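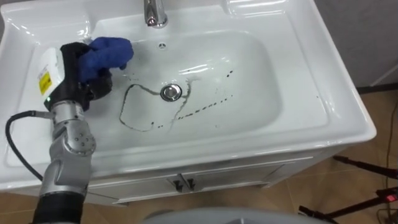 The basin task entered its second month in May, and the notes for this period have been overdue on this blog. The work continues at the Clorstead site, under the same arrangement with Narnach as before. The goal remains a set of wiping examples large enough to train a single-arm policy on a real washbasin, with real marks in it, in place of the flat test panel used during the winter.

An episode begins with the cloth already in the gripper and ends when the operator judges the bowl to be clean or sets the attempt aside. Both outcomes are kept. Attempts that are set aside receive a short written note and are stored apart from the main set, where they may be used later to train the part of the system that decides whether to continue.

The marks are applied by hand before each episode. The current guide calls for two types in the same bowl: a continuous line that passes close to the drain, and a broken trail of drops away from it. The line rewards a long stroke that follows its shape. The trail tends to draw short, repeated dabs from the operators, and the early recordings were uneven for that reason. The guide now asks that the trail be wiped in the direction of the drain. Dark brown-black marks against white ceramic are the easy case for the cameras, and a paler set is planned.

Gloss has been the more difficult subject. The rim and the drain plug return bright highlights under even lighting, and an earlier model, trained on the Narnov data, treated several of these as spots to be cleaned. It would return to the same point on the rim until it was stopped. The new recordings leave the highlights in place, with the lamps moved between sessions.

Cable routing was also reviewed. A loop with enough slack to let the wrist turn will sometimes rest on the rim, and operators are asked to check it before starting and to leave it alone once recording has begun.

The target for the first release is 80 accepted episodes per basin. The Le Roux basin will follow when this one is complete. It has a narrower bowl, and the approach from the left may need to be changed. Replacement cloths are on order, in the same blue.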